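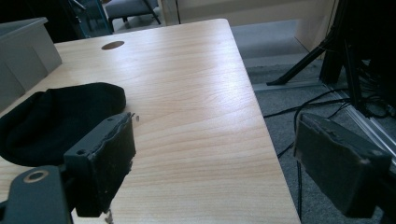 1/ Thread: what 2,969 hand-held gripper demos do and don't tell you

I've now read the Todora paper twice, plus the appendix, plus the readme that contradicts the appendix. The claim is that you can skip the robot while collecting, walk around with a pair of foam-padded fingers and a camera, and get a policy that puts soft things into bins. I have doubts. Long one, mute me if you need to.

2/ First, credit. They released everything. All 2,969 demos, the failures log, the training configs. Rungnapa Srisuk answered three of my emails and was more patient than I would have been. Most groups send you a project page with a video on loop and a "code coming soon" that is older than my kid.

3/ The headline number is for "soft item to bin." Black knit or similar on a pale wood tabletop, gray bin beside it, go. Fine task. But look at the floor past the table edge. Cables, tripod legs, metal rails, gray carpet. If a background like that stays put while you collect, the policy can use any of it to work out where it is.

4/ Did they test for that? Sort of. There's a "new scene" split. I went through it and the new scene is the same room with the table turned. Same carpet. Gareth Bellamy pointed this out on the issues page back in May and the reply was that lighting differed between the two. OK.

5/ Next thing. The pads. Go look at the foam on those fingers. Chewed edges, lint on the face, and a few little pale flecks on the wood just past the tip, which might be foam or might be anything. Foam that has frayed like that doesn't grip the way a fresh pad does.

6/ So which pads are in which demos? The paper says pads were "replaced as needed." Needed according to whom? There is no pad field in the metadata. I asked. They don't have it.

7/ Why I care: 852 demos come from one collector and they sit almost entirely at the end of the numbering. If the pads were older by then, you've mixed up the person with the hardware, and the section on "collector style" is maybe a section on foam.

8/ I tried a dumb check. Trained their config on the first 914 demos only, same seed, same everything. On our arm at Plollstead it did as well on the knit task as the checkpoint they ship. Two thousand extra demos bought me nothing I could measure. One arm, one lab, one task, so please don't quote this as a result.

9/ (Yes Dalibor, I know, the scaling curve in Figure 4 goes up. It goes up on their table.)

10/ The part that bothers me most is black fabric between dark fingers. A dark object with dark pads either side of it is a miserable thing to segment, and the authors say they handled it by "filtering low-contrast episodes." How many got filtered? The number is in neither the paper nor the appendix. The script has a threshold hard-coded at the top with the comment "seems ok."

11/ Throw out the hard episodes before training and again before eval and of course the success rate looks good. I'm not accusing anyone of doing it on purpose. I've done it myself, in a paper you can go find if you're feeling mean.

12/ There's also glare. The band of light across that tabletop wipes out the wood grain where it falls. Their tracking leans on surface texture when it estimates where the hand is. I'd like to see pose error plotted against how much of the view is washed out. Abena Quaye did this for the Nostel set and it was ugly.

13/ What would change my mind:
- a pad ID per episode, even a rough one
- the filtered episodes, released
- an eval in a room none of the collectors have stood in
- somebody outside the group running it on an arm they didn't help set up

14/ Someone will say the same complaints apply to teleop data. Some do. Teleop at least gives you joint positions you can trust. With a hand-held tool you're trusting the tracker, and then trusting that your real arm can reach the poses a human wrist found comfortable. Kovács style retargeting helps a bit. It won't get you around a table corner.

15/ I still think the idea is worth people's time. It's cheap and you can get it through a doorway. I just don't believe the transfer claim yet, and I've seen it repeated in two grant drafts already as if it were settled.

16/ Configs and my 914 run are in the usual folder. Mervyn Bellamy is repeating it with fresh pads on both fingers. I'll post whatever he gets, including if it makes me look silly.

Edit 14/06/2026: fixed post 7, I had the wrong end of the numbering.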